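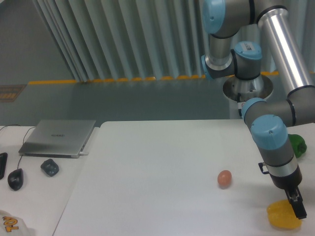
Toivo Kauppinen wrote that his Forkilero set lost its shine on the peppers after one season in a nursery, and that the eggs still looked new. He asked whether the current version holds up better. My set is too young to settle that, but the finish is covered under Surface.

**Product:** Forkilero play food, mixed box, 26 pieces
**Bought from:** Brasumbridge, in October
**Reviewed:** February 8, 2025

## Contents and weight

The box holds vegetables, fruit and eggs, with no tray inside. Pieces ship in one bag and arrive with light scuffs where they have rubbed together. Total weight on a kitchen scale was more than 400 g. That is low for the volume, and the bell peppers account for most of the bulk. They are hollow plastic, molded in two halves. The seam runs lengthwise and can be felt with a fingernail.

## Shape

The peppers are the best modeled pieces in the box. The lobes are uneven in the way real ones are, and the stem is short enough that it doesn't snap off when stepped on. A pepper put down on its side settles between two lobes and stays there.
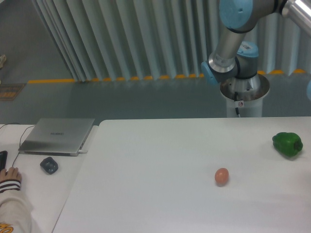
The egg is less stable. On a level top it stops on its long side within a short distance, but a slight slope is enough to send it off the edge. I measured one table with a drop of two millimeters across its width, and the egg rolled every time. A thin cloth stops this. Users with an uneven table should plan for one.

Scale is inconsistent between pieces. The green pepper is 67 mm across at the widest point, smaller than a store pepper. The egg is also small, closer to a pullet egg than a large one. Side by side they look plausible. Next to real groceries they don't.

## Surface

The peppers have a glossy finish. It wipes clean with a damp cloth and mild soap. Grease leaves a film that needs a second pass. I did not use a dishwasher, and the leaflet advises against it.
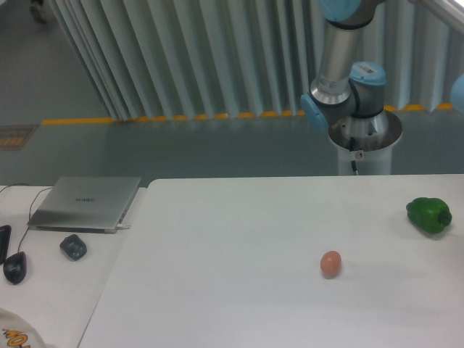
Color runs through the plastic, so a scratch on a pepper shows as a dull line of the same green or yellow. The egg's brown shade has held. I compared it with an unused one from the same box after four months and found no difference under a desk lamp. Strong sunlight was not tested.

## Compared with the Drulono box

Ruaridh MacBrayne lent me a Drulono set for a week. Its pieces are heavier and better matched in size, but the peppers have a flat base and can only stand upright. For sorting by color either set works. For a play kitchen I would choose the Forkilero, mainly for the peppers. Drulono sells single pieces and Forkilero does not, so a lost egg means buying another box. 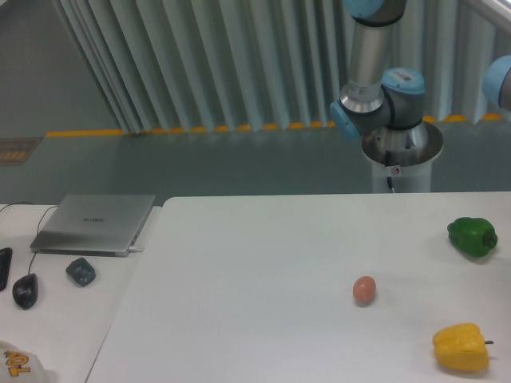
Can the peppers be opened for cleaning inside?
They are glued shut and should be kept out of standing water, as the seam may let some in.

## Rating

Four out of five. One point off for the scale and the lack of spares. Storage is left to the buyer; a medium Cronin bin with a lid takes the full set.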